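Subject: Re: [demo-teaching] Wrist speed during fabric demos
Date: April 6, 2020

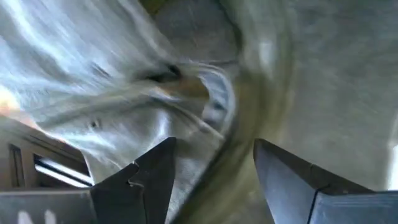
I have been going back through the fabric demos we recorded on the Tronley bench, and I want to answer the question about wrist speed before more people start recording. The short answer is that we were turning the wrist too fast, and I now think it hurt us more than the bad grasps did. Most of the operators learned on rigid parts, where you can swing the wrist between two poses and lose nothing, and they carried that habit over to cloth. In the wrist view above my message the gray fabric is smeared into long pale bands, and an olive-gray band curves down between the fingers like water going down a drain. The left finger is sharp, so focus is fine. A policy trained on views like that one has a good picture of its own fingers and a poor one of the cloth it is supposed to pick up.

The earlier message, for those who joined after it went out:

> We are using the Fonseca hand controller to teach a two-finger
> gripper to pick up a piece of fabric, turn it over and lay it
> down. Demos replay fine on the arm when the cloth starts in
> the same place. The trained policy is another matter. It reaches
> for the cloth, stops short, closes on air, opens, and tries
> again a little to one side.
>
> Has anyone seen this? We wondered if it is a depth problem, or
> if the operators are doing something the policy can't copy. We
> can record more, but I would like to know what to change first.
> Also, does anyone slow the controller down on purpose? Ours is
> set one to one and the operators like it that way.

Yes, we have seen it, and it looked just as you describe, including the closing on air. We also blamed depth first and lost most of December to it. We recalibrated the wrist camera, then the arm, then the wrist camera again. The error at the fingertips went down a little and the policy went on doing the same thing.

What changed it was going through the recordings by hand. We had 2,758 clips at that point, each one a single reach and grasp. I sorted them by peak wrist rotation in the second before the fingers closed, and looked at both ends of the list. The slow end was dull and easy to follow. In the fast end the operator was often still rotating when they pressed the trigger. A person can do that. They looked at the cloth a moment before, they remember where the fold was, and they close on the place where they know it is. The policy we were training has only the current view and the joint angles, so it can't do the same thing from memory.

As for what to change first, we did these, in this order:

1. Scaled wrist rotation on the controller to half. Translation stayed one to one. Operators complained for a day or so and then stopped.

2. Asked for a pause before every grasp. Fingers open, wrist still, cloth in view, then close. I was against this at first. I thought the policy would learn to sit there forever, and with a long pause it does. A short one is fine. If your operators tend to hold too long, trim the pause in the recording afterward and leave only the last part of it.

3. Shortened the camera exposure and added a lamp. Before that the bench was lit mostly by whatever came in from the room, with bright areas washed out and the fingers dark. The lamp should be off to the side. Straight above, it put a hard finger shadow right on the spot we were trying to grasp.

4. Threw out the fast clips. This was the hard one to get agreement on, as people had spent a lot of time recording them. We kept them in a separate folder and nobody has asked for them back.

Of the 18 trial picks we ran with the old policy, 4 ended with cloth in the fingers. I have not run a proper set with the new one yet, so I won't give a number. It reaches all the way down now and it mostly closes on something. Turning the cloth over is still poor. It lets go early when the fabric swings.

On whether to guide by hand or use the controller: we tried both. Hand guiding gives you slower, smoother motion without having to ask for it, and new people pick it up quickly. The trouble is that the operator's sleeve and fingers keep getting into the wrist view, and then you have a demo with a hand in it that won't be there at run time. For the approach I would stay with the controller. For the turn-over I am less sure. You can feel the weight of the cloth through the arm when you guide it, and with the controller you can't, and I think that is part of why our turn-overs are jerky. The Gututau people said they record the arm path by hand, then replay it with everyone standing back and keep only the images from the replay. That sounds sensible for stiff parts. With cloth the replay never lands quite the same – the folds fall another way – so you would have to check every one.

One more thing on labels. Do not mark a clip as good only because the cloth was in the gripper at the end. We did that for months. Watch the second before the close, and if you can't tell where the edge of the fabric is, mark it bad no matter how it ended. It takes longer. Two of us can get through a session's worth in an afternoon if the clips are cut down to the grasp first.

I can send the sorting script to anyone who wants it. It reads the Drirberg log format only, and it expects joint 7 to be the wrist, so change that line if your arm is numbered differently. It will not warn you if it's wrong, it will just sort by the wrong joint.

If someone has a good way to keep the fabric from swinging during the turn-over, please post it to the list and not just to me.

demo-teaching list archive | Contact the list owner | Messages copyright their authors | Back to top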